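Boards > Town Hall > Ordinances and Rules > Sign-up deadline for public comment

Proposed change to public comment at council meetings

grundach_rd_resident wrote:
The agenda packet for the April meeting contains a proposed amendment to the rules for public comment. Under the present rule, a resident may sign up at the door until the meeting is called to order. The amendment would close the list at noon on the day of the meeting. I would like to hear how others read it before I submit a written statement.
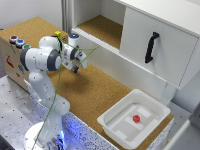
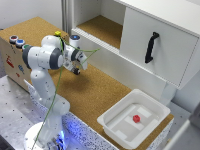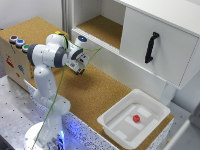
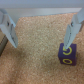
Wotircombe Office of the Town Clerk – Residents' Discussion Board

For those who do not have the packet, the relevant text is in Section 13. It also limits the list to 18 speakers per meeting, with the remainder invited to file comments in writing. Written comments would be "entered into the record," but the draft does not state whether they would be read aloud.

millrace_west wrote:
I support the amendment as drafted. The hearing on the Cisance Street parking plan ran until after midnight, and the two items that followed it were put over to the next meeting. Applicants who had paid for professional help to be present had to return and pay again. A fixed list allows the council to set a realistic agenda.

ledger_and_lamp wrote:
I respectfully disagree with the previous poster. The Cisance Street hearing was unusual. It concerned permit parking in front of 269 homes, and people came because the notice had gone out late. Under the proposed rule, most of them would have been turned away from a matter that directly affected where they park at night.

The noon deadline also falls during working hours. Residents employed at the Peñalver plant on the day shift cannot use a telephone before their lunch break, which begins at noon.

grundach_rd_resident wrote:
The packet says sign-up would be available online beginning the Sunday before the meeting. Would that not address the shift question?

ledger_and_lamp wrote:
In part. The final agenda is often revised after Sunday. A resident would be asked to register for an item that may not yet be listed.

northgate_household wrote:
Please note that the existing rules already permit the chair to shorten each speaker's time when the list is long. I have seen this done fairly and I have seen it done poorly, but the authority is there. I do not see why a second limit is required when the first has seldom been used.

I would also ask that the rule say what happens when a registered speaker does not appear. As written, that place is simply lost.

millrace_west wrote:
That is a reasonable point and I would accept a standby list. I do not accept that the chair's authority is sufficient. Cutting people from three minutes to one after they have prepared remarks causes more ill feeling than a known limit would – I was one of the people cut.

orchard_lane_2 wrote:
Does anyone know whether the limit applies per item or to the whole evening? I have read the paragraph several times. If it is for the whole evening, one popular item could use every place.

northgate_household wrote:
I telephoned the clerk's office with the same question. The answer I received was that the limit covers the whole meeting, but that hearings required by state law are outside it. The draft does not say so anywhere. It should.

orchard_lane_2 wrote:
Thank you. In that case I am opposed unless the exception is written into the text. An answer by telephone is not a rule.

cisance_corner wrote:
The Grundach district petition, with 861 signatures, was presented during open comment by a resident who signed up at the door at 6:55 p.m. The council acted on it the following month. I ask members of this board to consider whether that petition would have been heard under Section 13.

millrace_west wrote:
It would have been heard if the resident had registered by noon. The petition had been circulating for weeks.

cisance_corner wrote:
The decision to present it that evening was made the same afternoon. I was present for that conversation.

grundach_rd_resident wrote:
My statement will ask for three changes: a deadline of 5 p.m., a standby list, and the exception for required hearings stated in the text. I will leave the overall limit to others, as opinion here is plainly divided. Written statements may be left at the clerk's counter or in the drop box by the side entrance.

ledger_and_lamp wrote:
I will file separately and ask that the limit be struck. I have no objection to your three points.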